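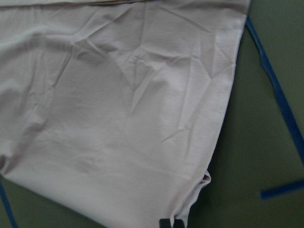 Pale pink cloth on a dark green tabletop.

Every quarter the same small industry turns out the same kind of article. A fund files its list of holdings, somebody sorts the list, and by the afternoon we are told that the smart money likes a stock and perhaps we should like it too. I have bought shares on the strength of those articles. I no longer do, and I think most people with an ordinary brokerage account should stop as well.

My complaint is with the age of the information. A large manager in the United States has 45 days after the end of a quarter to report what it held on the last day of that quarter. A position opened in the first week can be well over four months old before you or I hear of it. The manager may have sold half of it by then. The filing doesn't say, and it doesn't have to.

It leaves out other things too. Short positions are not there. Neither is most of what a fund owns abroad, or its cash, or the reason for any of it. A stock that looks like a vote of confidence may be one leg of a trade whose other leg you can't see. If a fund is long one trucking company and short another, it may have no opinion on trucking at all. You would be buying its half of an argument.

My own lesson came with Verex, a maker of pump fittings that I held for most of two years. I bought it in November, after reading that 14 funds had added it during the quarter. That seemed like a lot for a company of its size. I didn't read the annual report. I looked at the price chart, and I looked at the number 14 again, and I put in more than I should have.

The stock fell 20 percent over the winter. When the next round of filings came out, 5 of those funds were gone and two more had cut their stakes to almost nothing. They had sold while I was still feeling pleased to be in their company. I can't blame them. They didn't know I existed and owed me no phone call.

What bothered me most was that I couldn't decide what to do next. I had no view of Verex of my own, so I had nothing to check the bad news against. Was the drop in orders a problem, or a slow season? Someone who had done the reading would have had at least a guess. I held on for another year and sold at a loss to be rid of it.

Thierry Bailly, who ran the investment club I belonged to back then, had a rule that I found tiresome at the time. Before anyone could propose a stock, they had to write one page on how the company made its money, with no mention of who else owned it. Impi Seppälä once brought in a page on Sezer, the packaging company, that was mostly about the price of paper pulp. It was dull to listen to. She still owns the shares and can still tell you why.

There is a fair case on the other side. Some studies have found that the favorite holdings of certain managers do better than the market, even when copied late. I accept that. But those results come from following a whole basket by a fixed rule for many years, through the bad stretches. Hardly anyone reading a stock article over lunch does that. They pick the one name that sounds familiar, or the one that has already gone up, and the study has nothing to say about them.

The lists do have a use. I read them for names I haven't come across. Tumlow came to me that way, and so did Piltow. I spent a few evenings on each, bought a little of the first – 900 dollars' worth – and passed on the second because its debt worried me. Several well-known funds own Piltow and they may turn out to be right. I would still not know when to sell it.

So my advice is modest. Look at the filings if you enjoy them, and note the date on which the holdings were counted, which is usually in smaller type than the headline. Then put the list away and open the company's own accounts. If you can't get through those, an index fund costs very little and doesn't ask you to guess what a stranger was thinking last quarter.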